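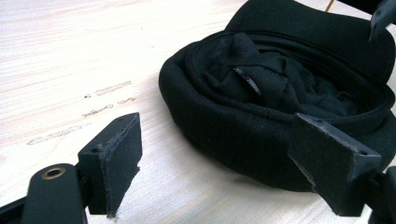

4. Storing and re-fitting the dust cover

Applies to the Fenitz overlocker and the older Pfister model. Vukusitz owners see section 3, different strap.

Before you start: switch off at the wall. Needle down, foot down. Thread cutter closed.

1. Brush the lint out first. Cover goes on last, always.
2. Shake the cover outdoors. Turn inside out, brush the seams.
3. Hand wash only, cool. No softener, it strips the coating.
4. Dry flat. Not on a radiator.
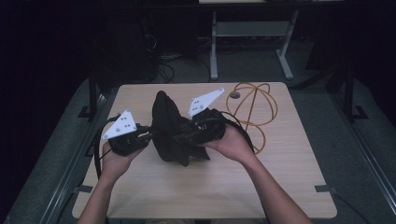 Page last changed: 12 November 2019 (Revathi Iyer)

5. Find the label. It goes to the back, left of the power socket.
6. Pull down over the spool pins first, then the handwheel side. Dont force it. If it snags, the thread stand is still up.
7. Fasten the strap under the base. Finger tight.

CAUTION: never cover a machine that has just been running. Wait until the lamp housing is cool to touch.

Note: Allis covers are a bit narrower. They fit but the corners wear thru quickly. Order part 685 instead.

Built-in tables

Lift the machine out before cleaning the well. Two people for the Pfister, it's heavy. Check that the cable runs through the table opening and isnt pinched.
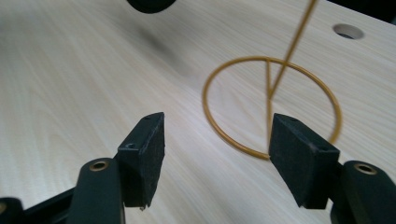 Oiling after storage

One drop each at the points marked red. Run slow on scrap cloth, more than 3 minutes. Wipe. Full service every 1,000 hours.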